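We use cookies to keep the site working and to see which pages are read. Accept all / Manage settings

Closader forward currency account

Reading time: 4 minutes

Closader is a forward currency account for small and medium-sized firms that buy or sell abroad. It lets you fix an exchange rate today for a payment you will make or receive later. It is run by Prondham from our office in Marthorpe.

Most of our customers are importers with invoices in euros or dollars and income in pounds. They agree a price with a supplier, wait for the goods to be made, and pay when the goods are ready. In between, the pound can move a long way on an election result, a central bank meeting or one badly worded press conference. With a forward contract the sterling cost is known on the day you sign.

How it works

You tell us which currency you need, how much of it, and when. We quote a rate. The quote is held for 45 seconds on screen, or for as long as you are on the line if you deal by phone. If you accept, the rate is fixed and we send a contract note by email. You pay a deposit, and the balance is due on the settlement date. We then send the currency to your supplier or to your own account, whichever you have asked for.

The longest contract on a standard account is six months. Longer terms can be arranged after a credit review.

Fixed and window forwards

A fixed forward settles on one named day. It suits rent, loan repayments and anything else with a firm due date, and it usually has the better rate.

A window forward can be drawn down in parts between two dates. It suits orders that ship in stages. Ferhat Kocabaş, who handles most of our textile accounts, deals with a bedding importer that buys from a mill in Guimarães. The mill invoices each time a lorry is loaded, and the loading dates slip. The importer takes out one window forward for the whole season's order and draws from it as the invoices arrive. Anything left at the end of the window must be bought or sold back, so it pays to be a little cautious with the total.

You can change from fixed to window before settlement. We will requote the rate when you do, and it may be worse than the one you had.

Currencies

Closader covers 103 currency pairs. Sterling against the euro and the US dollar can be dealt online at any time during market hours. Less common pairs are quoted by phone. Some can only be settled on certain days because of local holidays, and we will tell you this before you commit.

Deposits and margin calls

The deposit is a percentage of the contract and is shown on every quote. It is set when the account is opened and reviewed each April. It is not a fee, and it counts towards the balance at settlement.

If the market moves sharply against your contract, we may ask for a further payment. This is a margin call. It must be met by noon on the next working day. If it isn't, we can close the contract and pass on any loss. Please read this part of the terms twice. Customers who have had trouble with forwards have nearly always had it here, and usually in a week when politics was moving the market and the person who reads the emails was away. You can name up to four people to receive margin notices, and we suggest that at least one of them doesn't work in accounts.

What it will not do

A forward fixes a rate. It does not get you the best rate. If the pound rises after you have signed, you still pay the agreed rate, and your competitor who waited will have cheaper stock. Some customers cover only part of what they expect to spend and buy the rest at the market rate on the day. We can set up either arrangement, but we do not advise on how much to cover, and we do not publish forecasts. A vote in Parliament can be called, moved or pulled in the course of an afternoon, and we have no better idea than you how it will go.

Closader is not for speculation. Every contract must relate to a real payment, and we may ask to see the invoice or the purchase order.

Costs

There is no charge to open the account and no monthly fee. Our income is the margin between the rate we get and the rate we quote you. It is written on the contract note. Same-day transfers are charged separately, as listed in the tariff.

Opening an account

You will need your company registration details, proof of identity for each director, the latest filed accounts and a short note of what you buy and sell abroad. Send them through the online form or bring them in. Sole traders can apply but will need a personal guarantee.

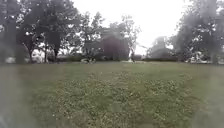
Account reviews look at the contracts you have open, what you expect to buy in the coming season and whether the deposit is still set at the right level. They can be held by phone or at our Marthorpe office, and we ask for a copy of your order book beforehand. In dry weather we are happy to hold them outside on the lawn, near the patch of little white and pale yellow flowers, with the trees beyond. Bring a printed copy if you would like to do that, as the office wireless doesn't reach. Reviews take 45 minutes and there is no charge for them. To book one, ring the dealing desk or reply to any contract note.

© Prondham, Marthorpe. Contact us | Terms | Tariff | Back to top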